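How to Prepare an Opponent Report for Your Coaching Staff

The following guidance is issued to club analysts and assistant coaches in the Lerilik regional league. It sets out the standard method for preparing a written report on an upcoming opponent. Clubs may adapt the layout, but the order of work should remain the same.

Step 1. Select the matches

Choose 3 recent matches played by the opponent. At least one should be away from home, and at least one should be against a side that plays in the same formation as your own. Avoid cup ties in which the opponent rested several regular starters. Early in the season, friendly matches may be used, but any September report that relies on them should say so on the first page.

Step 2. Watch once without taking notes

Watch each match in full before writing anything down. Analysts who begin marking events in the opening minutes tend to record a great deal of detail and miss the general shape of the team - how high the back line stands, which full back goes forward, where the ball goes after a turnover.

Step 3. Record the four phases

On the second viewing, make separate notes under these headings:

In possession
Out of possession
Winning the ball
Losing the ball

Enter the match clock beside each note so that the clip can be found later. Svend Mikkelsen, who wrote the original version of this guidance for Manalastas, recommended no more than eight clips per phase. That limit still applies.

Step 4. Add set pieces

Set pieces are reported on a separate page. For corners, record the taker, the delivery, the starting positions of the main targets and the number of players left back. For defensive corners, state whether the marking is zonal, man-to-man or mixed. Throw-ins in the final third should be included if the opponent has a long thrower.

Step 5. Write the summary

The summary should fit on one page and be written last. Use complete sentences and name players by shirt number. Opinions on individual players should be supported by at least one clip.
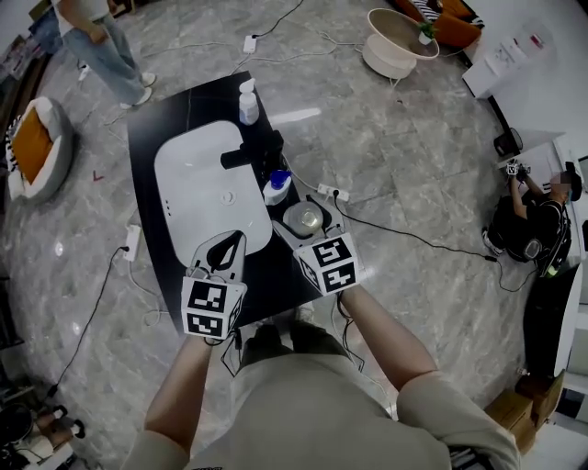
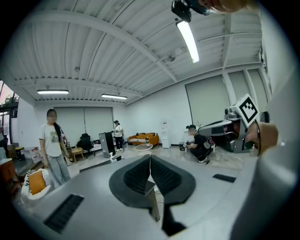

Step 6. Submit and present

Send the report to the head coach 4 days before the match. The presentation to players is shorter and should be limited to the points the coach has approved. Goalkeepers and defenders may be given the set-piece page in advance.

After the match, compare the report with what took place and note any errors in the margin. Keep the marked copy with the original. Reports are retained until the end of the following season and may be requested by the league's coaching office.

Last revised 2/26/22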